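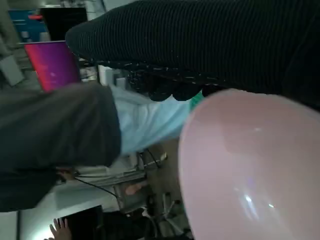
Vindarbridge sealing tape back on shelves after February recall

Mar 4, 2022

Mugo, the airtight tape that would stick to everything except the thing you wanted it to stick to, is on sale again in Asgate and Vindarbridge. Hestberg, which makes it, pulled the 40-meter rolls in February after builders complained that joints around roof windows were letting go in cold weather. Cold weather being, of course, something no one could have seen coming in a product sold to keep it out.

The company blames a batch of adhesive that was left to cure too long. The new rolls carry a green stripe on the core, and the instructions have grown from one side of paper to seven, most of them on the subject of dust. Plasterboard and fiberboard must now be primed first, and the primer must dry for 30 minutes before the tape goes on. Hestberg sells the primer too. 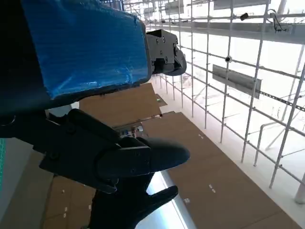

Builders in Asgate are willing to give the stuff another try, though one wrote to the Vindarbridge builders' newsletter that he had primed, waited, pressed and rolled exactly as told on the last lot, and the tape had still come down "like wet wallpaper" by Monday. He would like his labor paid for as well as his tape.

That may take a while. Hestberg is swapping old rolls for new ones at the counter, opened or not, up to a limit of 200 per customer. It has made no offer on hours spent up a ladder putting the first ones back. Stores will take returns until the end of the month, and customers are asked to bring the rolls in a bag, as the adhesive sticks very well to car seats.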